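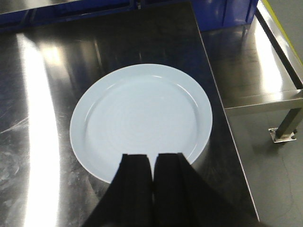 Peter Čierny wandte in der ersten Besprechung ein, ein Teller sei für einen Anfängerkurs das falsche Objekt, man solle mit Bechern beginnen und erst nach der Zwischenprüfung zu flachem Geschirr wechseln. Die Kursgruppe hat diesen Einwand lange diskutiert und sich am Ende trotzdem für den Teller entschieden. Der Grund liegt in der Aufgabe selbst: Beim studentischen Wettbewerb Nillora wird das Abräumen von Geschirr in Transportkisten bewertet, und flache Teile geben dort die meisten Punkte. In Abbildung 1 stehen die beiden Finger über dem vorderen Rand des Tellers. Aus dieser Stellung beginnt in unserem Kurs jeder Greifversuch.

### 4.2 Durchführung der Greifversuche

Am Projektkurs Lultach nahmen im Sommersemester 28 Studierende teil, aufgeteilt in fünf Teams. Jedes Team bekam dieselbe Grundsoftware (Plalport, in der Fassung vom April) und musste zwei Teile selbst entwickeln: die Bestimmung des Greifpunktes aus dem Bild der Handgelenkkamera und die Bewegung vom Tisch bis zur Kiste. Die Regelung der Fingerkraft war vorgegeben und durfte nicht verändert werden. Diese Einschränkung wurde von mehreren Teams kritisiert, sie macht die Ergebnisse aber vergleichbar.

Die Bestimmung des Greifpunktes erwies sich als der schwierigere Teil. Ein heller, runder Teller hat keine Ecke, an der sich ein einfaches Verfahren orientieren kann. Dazu kommt der Tisch aus gebürstetem Edelstahl, der die Deckenbeleuchtung als langen weißen Streifen spiegelt. Drei Teams arbeiteten zuerst mit einem festen Schwellenwert für die Helligkeit und bekamen dadurch Greifpunkte, die mitten in der Spiegelung lagen. Zwei dieser Teams sind danach auf eine Anpassung von Ellipsen an die Randkontur übergegangen. Das dritte Team behielt den Schwellenwert bei, schloss aber alle länglichen hellen Flächen von der Suche aus. Diese Lösung ist weniger elegant, sie benötigte jedoch deutlich weniger Rechenzeit und wurde später auch von einem anderen Team übernommen.

Für das Ablegen war die Lage der Kiste vor jedem Versuch neu zu bestimmen. Die Teams suchten dafür zuerst den oberen Rand und danach ein zweites Merkmal an der Seitenwand. Gut geeignet ist die eingelassene Griffmulde, deren obere Lippe unter dem Licht von oben eine helle Linie bildet (Abbildung 2). Die senkrechten und waagerechten Rippen der Wand sind als Merkmal weniger brauchbar, da sie sich wiederholen und der Algorithmus leicht um ein Feld verrutscht.

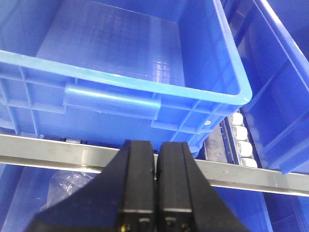

Ein weiterer Punkt betrifft die Höhe, aus der losgelassen wird. In der Aufgabenstellung war nur verlangt, dass der Teller unbeschädigt und mit der Unterseite nach unten in der Kiste liegt. Die Teams haben diese Bedingung sehr verschieden ausgelegt. Eines fuhr bis knapp über den Kistenboden und nahm dafür in Kauf, dass der Arm manchmal wegen der Nähe zur Wand anhielt. Die übrigen ließen höher los und legten eine dünne Matte ein. Die Matte war nach den Regeln erlaubt, wurde aber im Protokoll vermerkt, damit die Auswertung beide Fälle trennen kann.

Bis zum Abschluss der Aufzeichnung am 2021-07-16 wurden insgesamt 951 Greifversuche gespeichert. Zu jedem Versuch gehören die Bilder der Handgelenkkamera, die Gelenkwinkel, die Fingeröffnung und eine kurze Bewertung durch das Team. Die Bewertung kennt nur die Stufen „abgelegt“, „verloren“ und „abgebrochen“. Abelardo Navarrete hat die Einträge nachträglich durchgesehen und bei Widersprüchen zwischen Bild und Bewertung das Bild gelten lassen.

Ungünstig war die Anordnung der Kisten am Arbeitsplatz. Abbildung 3 gibt einen Eindruck davon: Links vom Tisch und auch hinter ihm stehen blaue Kisten von gleicher Farbe, die sich im Metall zum Teil noch einmal als bläulicher Schimmer abbilden. Ein Verfahren, das allein nach der Farbe sucht, findet hier leicht die falsche Kiste.

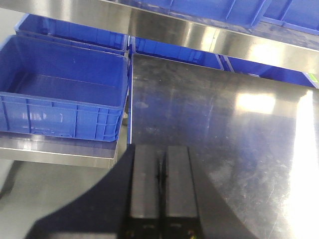
Abelardo Navarrete schlug deshalb vor, die Zielkiste mit einer Marke zu versehen und die Suche nach dem Rand ganz wegzulassen. Die Teams lehnten dies mehrheitlich ab, weil bei Nillora keine Marken zugelassen sind und man im Kurs nichts einüben wollte, was im Wettbewerb später fehlt. Als Kompromiss wurde in der Software eine grobe Zone festgelegt, in der die Zielkiste stehen darf. Kisten außerhalb dieser Zone werden vom Programm verworfen, bevor die genaue Suche beginnt.

Mit der Zone traten Verwechslungen nur noch auf, wenn zwei Kisten dicht nebeneinander standen und ihre Ränder im Bild fast eine Linie bildeten. Dieser Fall wird in Abschnitt 4.3 getrennt behandelt. Die dort verwendeten Startstellungen gehen auf einen Vorschlag von Kováčik zurück und wurden für alle Teams gleich gehalten.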